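On cherche des participants pour Konden (et un ou une stagiaire, lisez jusqu'au bout)

Bonjour à toutes et à tous ! Je m'appelle Fadwa Hamdy, je suis en postdoc dans l'équipe d'apprentissage robotique de Brurutska, et je recrute des gens qui ont des mains, un salon et un peu de patience. Si vous vous êtes déjà demandé pourquoi les robots savent faire des saltos mais calent devant une boîte à goûter, vous êtes au bon endroit.

Le projet s'appelle Konden. L'idée de départ est de Matvii Pavliuk, avec qui je partage mon bureau : apprendre à un robot à deux bras des gestes du quotidien à partir de vidéos filmées à hauteur de tête, chez les gens, avec leur tapis, leur bazar et leurs chaises qui gênent. Jusqu'ici on travaillait surtout dans notre labo, sur une table bien propre et bien éclairée, et nos modèles y étaient très à l'aise. Dès qu'on les sortait de là... disons que c'était instructif.

On a donc changé de méthode. Au lieu de demander le même geste 100 fois à la même personne, on demande à chacun de faire de petites tâches des deux mains, assis comme il veut, à son rythme : sortir des choses d'un récipient, les ranger dans un autre, remettre un couvercle, trier, empiler. Une main tient, l'autre travaille, et c'est cette répartition des rôles qui nous intéresse. Le modèle doit comprendre quand la main gauche sert d'étau et quand elle redevient une main comme l'autre.

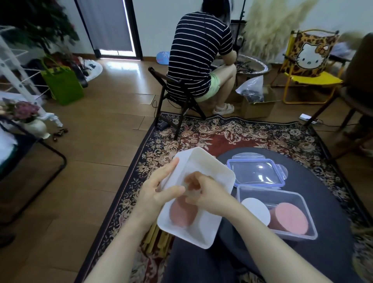
Les objets mous sont nos préférés, et aussi notre cauchemar. Une éponge s'écrase, glisse, se cache sous les doigts, et le modèle perd le fil pile au moment où le geste devient intéressant. Premier résultat, tout frais : quand on ajoute des séances tournées à domicile à l'entraînement, le robot se trompe nettement moins de main sur les objets qu'il n'a jamais vus. Par contre il reste nul avec les couvercles à clips (Remo Thaler, qui s'occupe du banc d'essai, refuse d'en parler pendant le déjeuner). C'est là que vous entrez en scène !

Concrètement, une participation c'est 2 séances, chez vous ou chez nous si vous préférez. On vous prête une caméra à porter sur la tête, on règle tout ensemble, et ensuite vous manipulez. Il y a 9 tâches par séance, avec une pause quand vous voulez. Vous pouvez être par terre, sur le canapé, sur une chaise pliante, avec le plateau sur les genoux, ça m'est complètement égal, et plus les postures varient plus je suis contente. Ne rangez pas avant notre venue, s'il vous plaît. Je suis sérieuse.

Qui peut participer ? Toute personne majeure, à l'aise avec le français ou l'anglais. Gauchers et gauchères, manifestez-vous, on en manque cruellement. Si vous avez une mobilité réduite d'une main ou un geste à vous, écrivez-moi quand même, on adaptera les tâches. Les autres personnes du foyer peuvent rester dans la pièce, à condition d'avoir signé elles aussi l'accord de prise de vue. Les visages sont floutés avant toute analyse, le son n'est pas enregistré, et vous pouvez demander la suppression de vos vidéos sans vous justifier. Chaque séance est indemnisée 10 euros de l'heure, plus le trajet si vous venez au labo.

Et le stage ! On cherche quelqu'un dès janvier pour annoter les contacts main-objet et préparer les jeux de données avec Gwendolyn Kowalczyk. Il faut savoir se débrouiller en Python, aimer regarder des mains pendant des heures (ça s'apprend) et oser nous dire quand nos consignes d'annotation ne tiennent pas debout. Un passé en robotique est bienvenu mais pas obligatoire, moi je viens de l'ergonomie.

Pour participer ou candidater au stage, passez par le formulaire de contact de Brurutska en mettant « Konden » dans l'objet. Dites-moi si vous êtes droitier ou gaucher, vos disponibilités, et si vous avez un chat (il devra faire une sieste dans une autre pièce, désolée pour lui). Pour le stage, ajoutez un CV et quelques lignes sur ce qui vous attire là-dedans, la lettre de motivation en bonne et due forme n'est pas nécessaire. Je réponds à tout le monde, parfois tard le soir.

Fadwa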